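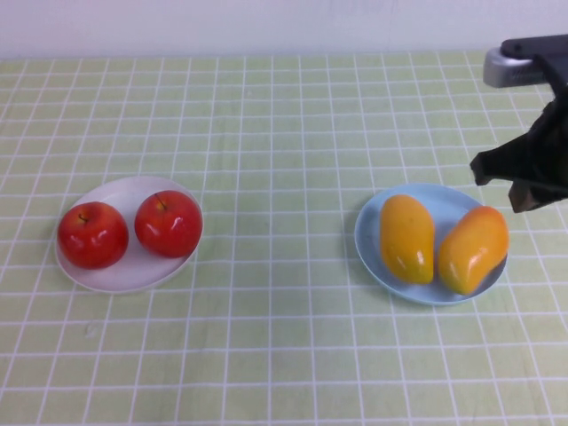

The sermon tapes of the Selow congregation are kept in a back office in Bumham, two bus rides from the church where most of them were recorded. The archivist who looks after them trained in sound preservation, spent a long stretch in regional radio and came to the job through a short-term contract that was extended. She asked that her name be left out, on the grounds that the catalogue is the thing people should cite.

The collection holds 1,345 cassettes. The earliest are midweek Bible studies, recorded on whatever tape was cheapest that month. Later ones are full services, taken from the mixing desk and duplicated for members who were ill or working shifts. A separate run came from the sister congregation at Villanueva, which sent its tapes over by post for several years and received Selow's in return.

"The Villanueva tapes are in better condition," she says. "They were posted, listened to a few times and put in a drawer. The Selow masters were copied from again and again. A master that has been through the duplicator every week for a year has lost some of its top end before I ever see it."

Her first task was to find out what was there. The labels were written by many hands and followed no common pattern. Some gave a preacher's initials and a Bible reference. Others gave only a word, such as "Harvest" or "Evening". A fair number carried the label of a previous recording that had been taped over, and a few had two labels which disagreed with each other.

"I don't correct labels. I transcribe them exactly as they stand, into one field, and what I hear on the tape goes in another. If the label says Romans and the sermon is on Ruth, the record says both. Somebody may later find a notice sheet that explains it."

The catalogue runs on Clurero, a database package intended for small lending libraries. It was already in use for the church's books and she saw no case for paying for another. It has no field for tape speed, noise reduction or azimuth, so these go into the notes in a fixed order, separated by semicolons, which allows them to be split out later.

Azimuth takes up more of her day than any other setting. It is the angle of the playback head against the tape. If the head in the machine doing the transfer sits at a different angle from the head that made the recording, the high frequencies drop away and speech sounds muffled. Cassettes recorded on a domestic machine in a church vestry were seldom made with a well-aligned head, and each has to be matched by ear and by meter.

"You listen for the sibilants. Hymns are no use for it, there is too much going on. I find a stretch where the preacher is reading from Scripture, fairly level, and adjust the screw until the letter S is as sharp as it will get. Then I sum the two channels to mono and check again, as mono shows the error more clearly. Then I rewind and start." 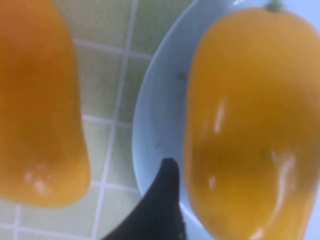

Two mangoes, one of them on a pale blue plate.

She transfers in real time and doesn't use the high-speed decks that some services offer. Each side is captured without noise reduction, without equalisation and without trimming. The file includes the clunk of the record key, the gap at the turn and any minutes of silence at the end. This preservation file is then closed and never edited. A second file is made from it for listening, with the silence removed, the level raised and the hum filtered if it is bad.

Noise reduction on the original recordings is a recurring difficulty. The deck at Selow had a switch for it on the front panel, and it seems to have been moved at random. A tape recorded with the system on and played with it off sounds bright and hissy. One recorded with it off and played with it on sounds dull. The labels almost never say which was used.

"I capture with it off, always, and decode in software afterwards if I'm confident. If I'm not confident I leave it. A bright recording of a sermon can still be understood. If I decode it wrongly and throw away the original, I've done damage and the next person can't tell."

At the time of our meeting in July, about 536 cassettes had been transferred. She doesn't give a finishing date. The rate depends on how many tapes need physical work first, and that can't be known until the shell is in her hand. Pressure pads come unglued. Leader tape parts from the magnetic tape at the splice. Shells that were welded together in manufacture have to be cracked open along the seam and the reels moved into a new shell with screws. The old shell is kept with its label still on it.
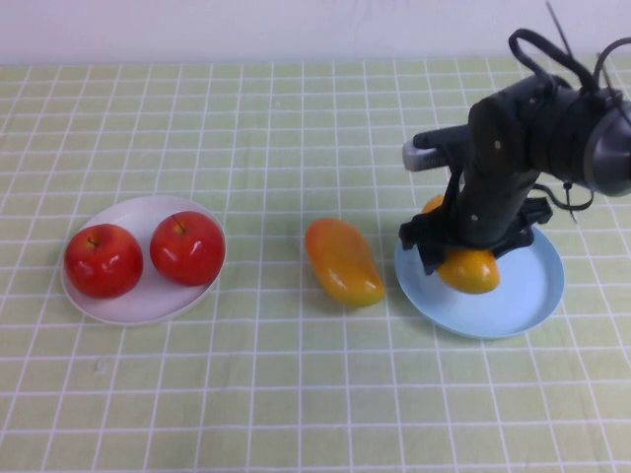 Storage is plain. The tapes stand upright on metal shelving, fully wound to one end, away from the outside wall. There is no climate control, only a small dehumidifier and a logging thermometer, which she reads when she arrives. She would prefer the room cooler but regards steadiness as the more useful property, and the readings have been steady.

The files are held in three copies. One is on a drive in the office, one on a drive at Selow in the vestry safe, and one on rented storage. Checksums are run on all of them every 6 months. There has been one mismatch so far, on the Selow drive, and the drive was replaced.

Much of what she does has nothing to do with sound. A recording of a service is also a recording of the people who were in it. Prayers for the sick were often read out with full names and diagnoses. Members stood up and gave testimony about drink, debt or the state of their marriages, in front of a room they trusted and, as they may or may not have remembered, a microphone.

"A sermon was meant to be public. The preacher knew copies were being sold at the back for the price of the blank. A testimony is a different sort of speech. The person is speaking to that room on that evening, and I don't think I can assume they'd agree to have it online under a search box."

Her practice is to mark such passages with start and end times in the record. The preservation file keeps them. The listening file has them replaced by silence of the same length, so that any timing quoted from one file holds good in the other. Where the speaker or a close relative can be found and gives written permission, the passage is restored. She has 5 such permissions on file and keeps them on paper as well as scanned.

The elders at Selow asked early on whether a few sermons might be left out altogether, the views in them no longer being those of the congregation. She advised against it. What was agreed in the end is a line in the record stating when the sermon was preached, where that is known, and that it doesn't represent present teaching. The audio is unaltered.

"They were reasonable about it. I said that if you take things out, people who know they were there will wonder what else has gone. The members who remember those sermons remember them quite well."

The Villanueva material has its own rules. Copyright in the talks was never discussed when the tapes were exchanged, and several preachers have since moved to other churches. Those recordings can be heard in the office by appointment, on headphones, and aren't given out as files. She has written to Villanueva with a draft agreement and they have returned it with changes, most of them about credit lines.
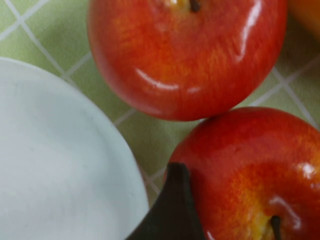

What should a church do with a box of old tapes if it has no archivist and no money?

"Leave them alone, mostly. Stand them on end somewhere dry that doesn't get hot, so not the loft. Break off the record tabs. Write a list of what the labels say, exactly as written, and put one copy of the list in the box and one somewhere else. Don't play them to see what's on them, particularly on a machine that's been sitting in a cupboard with a perished belt. That is how tapes get chewed."

She is less severe about people who have already copied theirs on to a home computer. An imperfect copy is worth having, in her view, provided the cassette is kept. The tapes she regrets are the ones that were digitised as small compressed files and then put in a skip. Selow lost part of a series on the Psalms that way, before her time. She has the compressed files and has catalogued them with a note on their origin.

On the bench as we finished was a cassette whose label read only "Visiting speaker, side 2 poor". She had already typed that into the label field and was cleaning the heads before playing it.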